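Capitation (primary care)

Capitation is a way of paying for health care in which a clinic or doctor receives a fixed sum for each person on a list, whether or not that person comes in for care. The list is usually called a panel. The payment covers a set period, most often a month, and a set range of services. It differs from fee-for-service, where each visit or procedure is billed on its own, and from salary, where the doctor's pay does not depend on the size of the panel.

Payers use capitation mainly because it makes spending easy to predict. A health plan that knows how many members it has can work out its primary care bill in advance. Clinics get a steady income and can spend time on phone calls, group visits and nurse-led care that would earn nothing under many fee schedules. The main risk is that a clinic is paid the same for doing less. 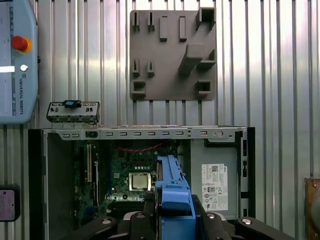 Oğuzhan Saraç has argued that this risk is overstated in primary care, where patients can leave for another clinic and take their payment with them, and that it is much greater in places with a single practice. Later writers have mostly accepted the second point. The first is disputed, as few patients change doctors even when they are unhappy with them.

Setting the rate

The simplest form is the flat rate, the same for every person on the panel. It is easy to run but rewards clinics that sign up the young and healthy. Most programs now adjust the rate by age and sex, and many add a measure of past illness. The adjustment never fully matches real costs. Age and sex alone explain only a small part of the difference in spending between one patient and the next, and measures based on diagnoses give clinics a reason to record as many diagnoses as they can.

In the Drullia district, the rate was first set from two years of billing records. Clinics with incomplete records came out looking cheap and were given low rates, which took three contract rounds to correct. Trarska avoided the problem by setting rates for the whole region and moving clinics toward them in steps of 5 percent a year.

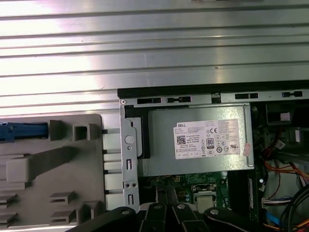 Rates also depend on what is counted as primary care. Vaccines, lab tests and minor surgery are often left outside the payment and billed separately – an arrangement known as a carve-out. Carve-outs protect services that a clinic might otherwise skimp on. They also bring back some of the paperwork that capitation was meant to remove.

Panel size and risk

A small panel makes for uneven costs. With 200 patients, a few serious illnesses can use up a year's margin, while a large group practice can absorb them. Small clinics therefore often pool their panels or buy stop-loss cover, which pays out when the cost of one patient passes a set limit.

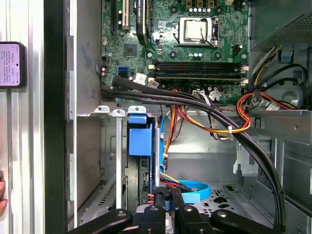 Payment follows enrollment, so the capacity of a practice and its income are separate matters. A new clinic may have the rooms and staff for a full panel long before the panel exists, and its fixed costs begin on the first day. Dorian Delorme compared such a clinic to a house with several bedrooms and no one living in any of them: the room for growth is built in and paid for, but adds nothing until it is filled. Some contracts deal with this by paying a start-up supplement that shrinks as patients enroll. The Gajdoš clinics received one for their first 14 months.

Blended models

Pure capitation is now uncommon. Most contracts mix a per-person payment with fees for certain visits and a bonus tied to quality measures. The Lornetti formula, named for the town where it was drawn up, keeps 17 percent of the total back as visit fees and pays the rest per person. Its supporters say the fees are enough to keep appointments available. Critics say the share was a compromise between the clinics and the payer and has no particular basis in evidence.
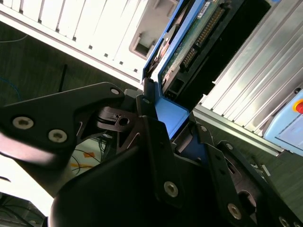 Quality bonuses raise problems of their own. Measures such as blood pressure checks are easy to collect, and clinics tend to improve on what is measured. Whether care improves elsewhere is harder to show. Bonuses paid a year or more after the work was done appear to have little effect on daily practice.

Effects on care

Studies of capitation generally find fewer visits per patient than under fee-for-service, with more referrals to specialists where specialist care is paid from a separate budget. Findings on health outcomes are mixed. Much of the difficulty lies in comparison – clinics that choose capitation are often larger and better organized to begin with.

See also

Fee-for-service
Risk adjustment
Stop-loss insurance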